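Esham Shared Workshop: Paper Sorting Arm
Progress report to the Lultov Fund, October

Prepared by Kanini Makori

Summary

The arm and its base are built and bolted down. Wrist tracking is in use for recording hand movements on paper handling tasks. The gripper is behind plan by one part, and the spend is within the grant.

Work since the last report

Shih-chieh Shih finished the second wrist strap and rewired both desk units. The earlier marker blocks had a pattern on one face only and were lost by the tracker whenever the wrist turned. The left block now carries patterns on several faces. Drop-outs on the test recordings fell from 100 to 12 over the same set of movements.

Recording has moved from single sheets to mixed piles. The left hand lifts and fans a thick sheaf while the right hand holds a loose sheet flat. Printed tables are used for this, some of the paper marked by hand in black, as the page reader will later have to cope with both.

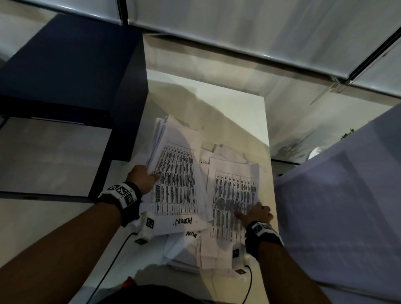

Problems

1. Cable drag. The thin cables from the desk units can catch on loose paper. Clips have been ordered from Kalent.

2. Small slips. Scraps and folded pieces lying between larger sheets are hard to label in the recordings. We have left them out of the first training set.

3. Gripper pads. The first pads from Massawe were too hard and creased the top sheet. A softer pair is due next month. Until they are fitted the arm can push paper but should not pick it up.

Recording totals

Target for this stage: 1,000 usable movements. The rate is now 60 per session, including the time needed to reset the pile. Labelling is done by hand and takes longer than the recording itself.

Next stage

Fit the softer pads, clip the cables and repeat the single sheet test with the arm. Mixed piles will follow if that test passes. No change to the budget is requested. We would like to move the bench demonstration back by one month to allow for the pads.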